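Okay, so I'm Wanda Park, hi, and I've got the slot between you and the coffee, so I'll move along.

(Wait for people to sit. Don't start the joke about the elevator, it bombed in Dunleavy.)

My talk is about moving into a smaller place and what to do with all your stuff. I did it last November. We went from the house on Ziltbridge Road, where we'd been for 17 years, to a two-bedroom apartment over a bakery, and I thought I was a pretty tidy person until I opened the hall closet with a trash bag in my hand. I had a fondue set. I have never in my life made fondue!

First slide, the calendar. I gave myself 12 weeks, and I wish I'd spent the first few of them on paper instead of furniture. Paper is slow. You pick up a letter from your aunt and there goes the afternoon. So do the paper early, while you still have patience, and put it in 3 boxes: keep, shred, ask my sister.

(Show of hands here: who has a box of cables? Let them laugh.)

Next, measuring. Please measure the new place before you decide what's coming with you. I don't mean the floor plan the landlord emails you, I mean go over there with a tape and write down the doorways, the stairs and the turn at the top of the stairs. Our couch made it up the stairs and would not make the turn. It sat on the landing for 2 days and I got to know the neighbors very well.

Selling things. I put everything on Rallico, which is the local listings board where I live, and I learned to ask for less than I wanted and be happy. The dining table went in an hour. The good china, the stuff my mother told me would be worth something, I ended up giving to a church kitchen in Zandomcombe, and they use it every week, which I love.

(Slow down for this part.)

Then there's furniture you keep. My rule was that a piece has to have doors or drawers, or somebody has to sit on it. Tables with nothing under them were out. And if the wood looks tired, take a good look at it before you go shopping for a new one.

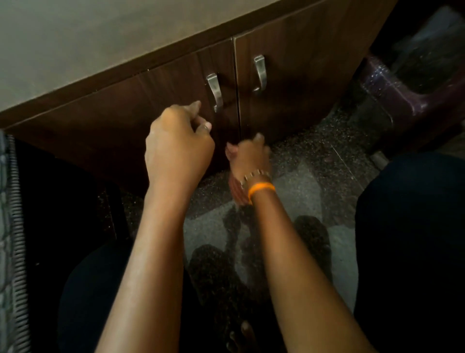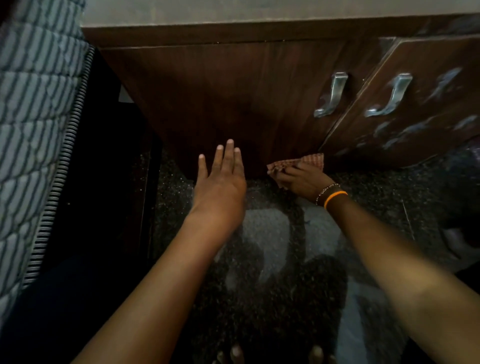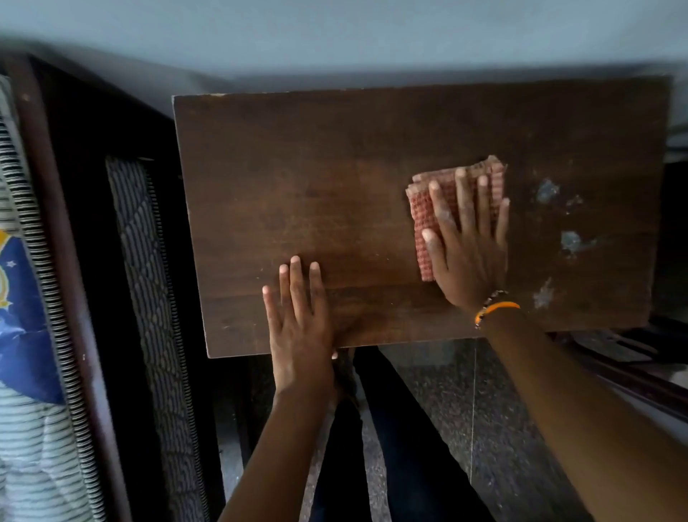 Okay, the kids' stuff. If your kids are grown, give them a deadline and mean it. Mine was 17th November, and I texted it to them so often that my son set it as my name in his phone. He came and got the hockey gear the night before. My daughter asked for photos of her trophies and then told me to let them go, and I did keep one, a tiny one for spelling.

(Time check. If I'm running over, skip the storage unit story.)

The storage unit! I rented one for things I wasn't sure about, and I paid on it for 3 months before I went back and looked. I kept a lamp. Everything else went straight to the thrift store.

Questions now, and I left copies of my measuring sheet on the table by the door, so grab one on your way to coffee.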